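Chapter 7
Collecting Demonstrations on a Two-Arm Bench

7.1 What a Demonstration Is

Chapter 6 treated the policy as a function from observations to joint commands and said little about where its training pairs come from. In this chapter they come from a person driving the arms by hand through a task while every camera and joint reading is stored. One such recording, from the first motion to the last, is an episode. The running task is called Prellex: a few light household objects lie on the table, and both arms are used to bring them to the tray.

The objects differ in what they ask of a gripper. A clear cup gives weak edges in the picture. A ball rolls when touched off center. A tray is wide enough that its angle on the table matters more than its position.
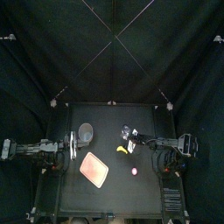
Kaczmarczyk objects that a black enclosure makes the problem too easy, and that a policy trained inside one has learned the curtain as much as the task. The objection is fair. Section 7.5 takes it up by moving the trained policy to an open bench. For now the plain background is kept on purpose, so that failures can be traced to the arms and the data.

7.2 Layout and Reset

Before each episode the objects are placed again by hand. The Justik protocol divides the tabletop into 12 cells and draws one cell and one angle for each object. Draws that put two objects in the same cell are thrown out and repeated. The layout is then stored with the episode, which allows success to be reported by starting cell later.

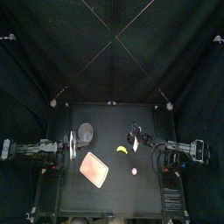

Figure 7.2. Workspace with cup, tray, toy banana and ball between the two arms.

A full set holds 200 episodes. Half of the layouts are drawn once and shared by all operators; the rest are drawn fresh. Without the shared half, differences between operators cannot be told apart from differences between layouts.

7.3 Fixed and Wrist Views

The fixed view gives the arrangement of the table but loses detail when an arm passes over an object. A camera at the wrist has the opposite fault. It sees the fingertips and the contact area well, and it knows little about anything outside its path. 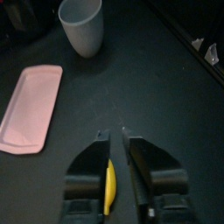

The two kinds of view must therefore be matched in time before they are of any use together. Prorkeo, the recording software used throughout this book, stamps each image on arrival and pairs it with the nearest joint reading. A late image paired this way shows the gripper where it was, while the joint reading says where it is. The policy then learns to close its fingers early or late by the size of the delay. Exercise 4 asks the reader to measure this effect by shifting one image stream against the other.

A wrist view may also take in the other arm. Its pose is already known from the joint readings, but the picture adds what the readings leave out, such as cables that loop out from the arm near the wrist. 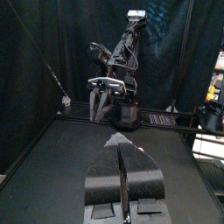 7.4 Choosing Which Episodes to Keep

Not every recording belongs in the training set. An episode is dropped if an object leaves the table or if either arm stops on a fault. Episodes with a missed grasp followed by a good one are kept and marked, and the next section compares policies trained with and without them.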